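Speaker notes: Open day at Girkaro, what I took home

Okay, start with the bus story if the room is awake. If not, go straight to the visit. Twelve of us from the Palacios makers' club went over in August, and I had 13 questions written on my hand, which I sweated off by the door! 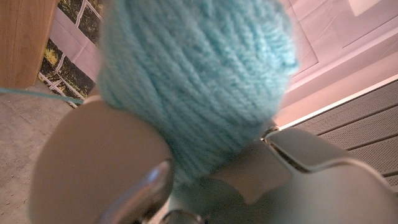

My big worry going in was soft stuff. I knit, I know what yarn does when you look at it wrong, so I went straight for the Brikeck table and stayed there way too long. Point at the stitches when you say this, the knitters will get it: light blue stockinette between two gray fingers, with the strand still running off to the left. Ask who'd trust a machine near their knitting. (Wait for hands. Last time I rushed it.)

Then the hand. Say Gikon slowly, people write it down wrong. The demo slot was 41 minutes and I'd have sat through it again. Mention that I asked about fingertips 2 times and got a different answer each time, both interesting.
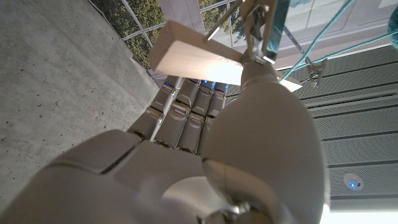 Fingers up at the wooden block, blue lights on.

Skip the price question unless somebody brings it up. I don't have a number and I'm not guessing on stage. Sign-up sheet for the next trip is by the coffee, so wave at it, then take questions.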